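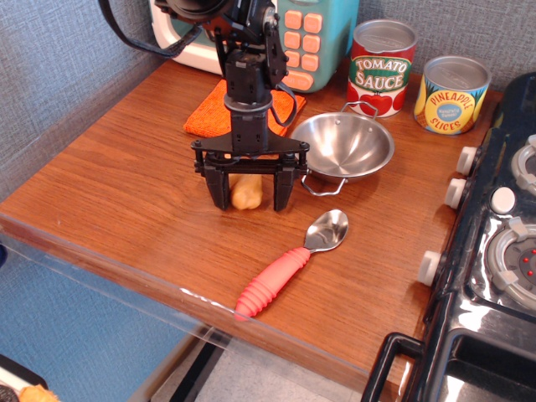
Spielküchen-Zubehör Flivum, Art. 547

Für Kinderküche und Kaufladen. Set gemischt, Teile auch einzeln nachbestellbar (bitte Art.-Nr. angeben).

Dosen: Tomatensauce rot, Ananas gelb, Deckel silbern
Schüssel: Edelstahl, klein, zwei Drahtgriffe
Löffel: Griff korallenrot, gerippt, liegt gut in der Hand
Mikrowelle: weiß/türkis, orange Tasten
Herd: schwarz, weiße Knöpfe

Handtuch orange, Frottee, waschbar 40 Grad. Nicht in den Trokner.

Schüssel und Löffel spülmaschinenfest, Dosen nur feucht abwischen.

Lieferzeit 9 Werktage, Abholung Lager Fasville auch Samstag möglich, vorher kurz anrufen. Ab 40 Euro versandkostenfrei. Farben können je nach Liefrung leicht abweichen.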